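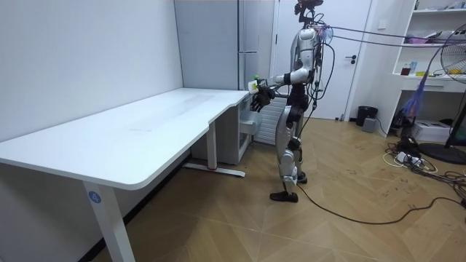 Notebook, April, a bit after four in the afternoon

Rhona wants these entries kept up even on the slow days, so I'm at it with a cup of tea and my feet on the rung of the stool. First, housekeeping. The Cuevas people have sent the new cost sheet (85 a month for the service plan, more than I'd like, but they do pick up the phone) and I've put it in the Milholm folder with the others.

Now, what I really want to get down is the talk we had over lunch, while it's fresh. When we started on the kitchen tasks I think most of us at Samitz supposed the robot would take over a job and somebody would get their afternoon back. Well! The afternoons have filled up again, only with different things. Rhona Matheson used to do the clearing and putting away herself, 5 rounds a shift, and could have done it asleep. Now she plans the rounds, decides where things ought to start out, and writes down what went wrong and in what order. She says her back is happier and her head is more tired, and she wouldn't swap back, though she does miss being able to chat while she works. 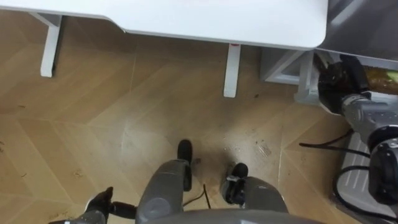

I've noticed how much more we look at the floor these days. Cables used to be something you stepped over. Now we all think about where they run before anyone starts a round, and I catch myself doing it at home too, lifting the lamp cord out of the way for no one at all. Sweeping has gone up the list as well, so I'd like it written into the morning routine properly and not left to whoever gets in first (me, usually).

The Gultden log stands at 300 rounds, and we promised 2000 by the end of the project. I'm not worried yet, but I'd rather we took turns at the log, two hours each and then a real break. Staying attentive while something else does the moving is harder work than I'd have guessed.

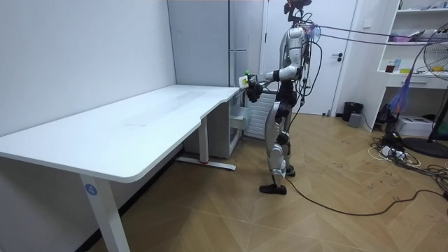

Rhona also asked who decides when a round is called off, and I had to admit we've never settled it. My vote is that anyone in the room can stop it and fill in the sheet afterward. I'll bring that up with the others and ask about a second chair while I'm at it.

To do: reply to Cuevas, new pens, sweep before the first round.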